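Deux pinces, un gilet et beaucoup de promesses

Publié en août, dans Atelier

Je vais être franc, je n'y croyais pas beaucoup en commençant et je n'y crois qu'à moitié maintenant. Mais comme trois lecteurs m'ont écrit après le billet sur la fraiseuse pour savoir où en était « le truc qui plie le linge », voilà où on en est.

Rappel pour ceux qui arrivent. L'idée vient de Yareli, qui partage l'établi avec moi à l'atelier et qui a lu quelque part qu'on pouvait apprendre des gestes à un bras en les faisant soi-même, pince à la main, caméra embarquée. Pas de bras à acheter au début, donc. On fabrique deux pinces, on plie des vêtements chez soi, on enregistre, et un programme est censé en tirer quelque chose. Le mot important de la phrase est « censé ».

Côté mécanique, rien à redire, ou presque. Les doigts sont jaunes, plats, avec une lumière ovale vers le bout qui leur donne un peu de souplesse. On en a imprimé quatre versions avant d'en trouver une qui ne se fende pas à la base. Les supports noirs sont ajourés des deux côtés pour gagner du poids, et j'ai quand même mal au poignet au bout d'une demi-heure. Le projet s'appelle Imov, c'est Yareli qui a choisi, je n'ai pas eu mon mot à dire.

Pour le terrain d'essai, on a quitté l'atelier et son plan de travail bien lisse. Un lit, avec un tapis de petites tuiles, me paraissait plus honnête : c'est là que les gens plient leur linge. J'avais aussi demandé du vrai vêtement, du lourd, parce que les démonstrations qu'on voit partout se font avec des tee-shirts tout mous ou des torchons carrés, et plier un torchon carré, ma foi, je n'ai pas besoin d'un robot. 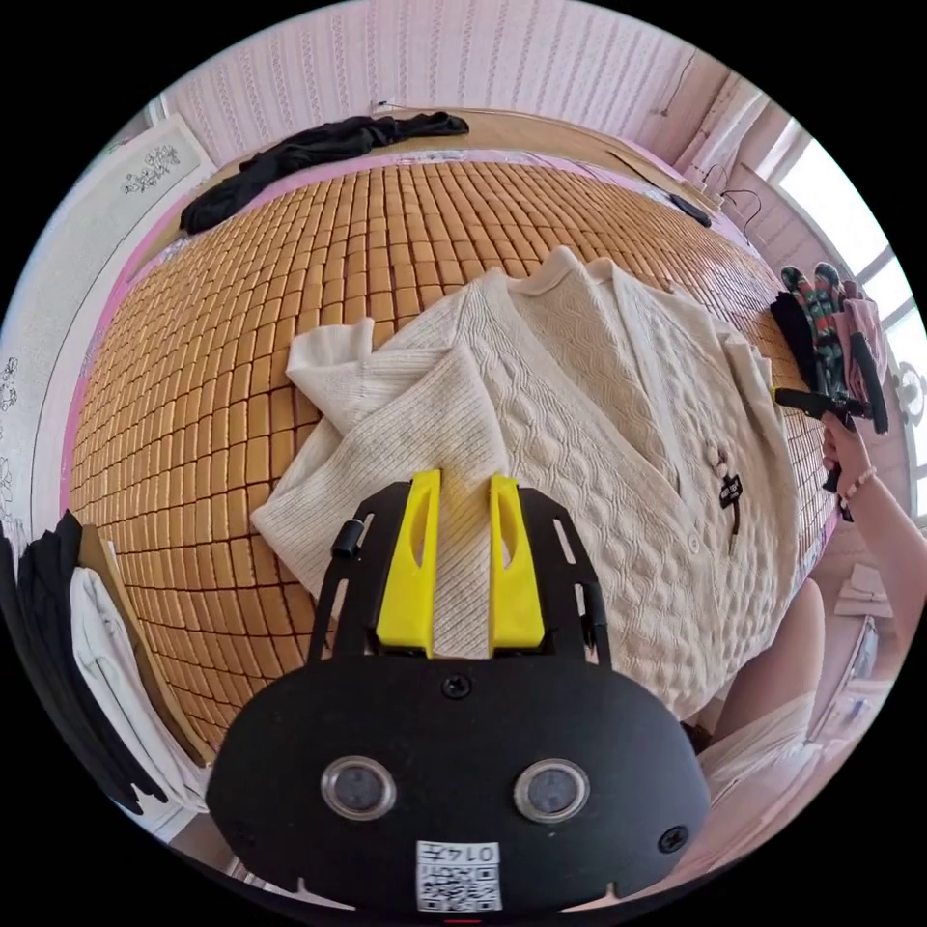 Le gilet à torsades, étiquette de prix comprise, et la pince 0147.

Ce gilet est une saleté à manipuler. La maille est épaisse, elle fait ressort, et une manche rabattue ne demande qu'à repartir. Avec des doigts humains on aplatit de la paume sans y penser. Avec deux lames de plastique, on pince, on soulève, on repose, et on se rend compte que la paume faisait les trois quarts du travail. J'attends toujours qu'on m'explique comment un modèle apprendra à lisser un tissu avec un outil qui ne sait pas lisser. Yareli répond qu'on peut pousser avec le plat des doigts. On peut, oui. On peut aussi manger sa soupe à la fourchette.

Deuxième grief, les boutons. Ils sont petits, ronds, en rangée, et une pince qui attrape le bord de la patte attrape volontiers un bouton avec. Sur les enregistrements, rien ne distingue vraiment le cas où l'on tient bien du cas où l'on tient de travers.

Les chiffres, tout de même. Nous avons 387 séquences enregistrées et il en reste 366 une fois retirées celles où l'un de nous a lâché, éternué ou répondu au téléphone. Là-dedans, 126 concernent des gilets et des pulls, le reste va du pantalon à la taie. Thodoris Michailidis, qui avait monté quelque chose de semblable à Tiltunstead, trouve que c'est très peu. Il a sans doute raison. Il trouve aussi que nous devrions varier les surfaces, et là je traîne les pieds : déménager le matériel à chaque fois, merci bien.

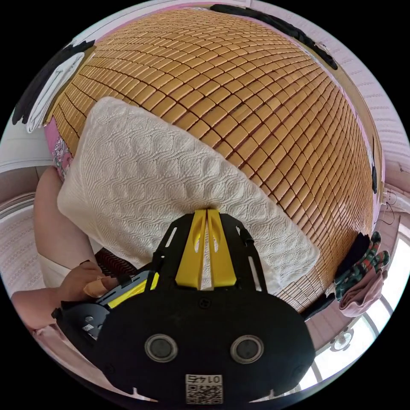 J'ai aussi un doute sur les reliefs. Le suivi de position se repère sur ce qu'il voit, et une surface quadrillée, répétitive, avec des centaines de pavés identiques, c'est à peu près ce que je lui aurais choisi si j'avais voulu l'embrouiller. Yareli parie que non, que les murs et la fenêtre suffiront. On a cinq séquences où la trajectoire calculée traverse le matelas, ce qui ne prouve rien, mais je les garde dans un dossier à part.

Pour le bras lui-même, on hésite. Il y a un Biditz d'occasion qui nous plairait, sauf que le vendeur ne répond plus. L'autre piste est un modèle que Ní Mhurchú loue au mois, à un tarif qui me coupe l'envie de plier quoi que ce soit.

D'ici là je reprends les ressorts de gâchette, trop durs à mon goût, et je refais une paire de doigts plus larges. Si quelqu'un a déjà collé du silicone sur du jaune imprimé sans que tout se décolle, les commentaires sont ouverts.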